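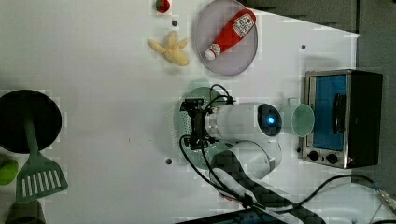 4.2 Setting the table home position

Do this after the arm is bolted down and before any program is run from the Gridover controller.

1. Switch on controller power. Wait for the joint check to finish.

2. Set the speed limit to 5 percent.

3. Jog the arm until the gripper is above the work surface, fingers clear of all props.

4. Check the cable loop at the wrist. It must stay slack through the full turn of the last joint. If it pulls tight, go back to 4.1 and move the clip.

5. Open the gripper fully and save the pose as HOME.

6. Run HOME from 18 different start points. Log any fault codes.

Note: The Sendov mount leaves a little play at the base. Retighten the base bolts after 1000 cycles.

Note: Pans and plates may be moved between runs. The toaster oven position is stored in the map file. If it is moved, repeat section 3.

CAUTION: Keep hands off the table while the arm has power. Route appliance cords outside the arm's reach.

Revised Dec 25, 2019, D. Ocampo, Cundbridge shop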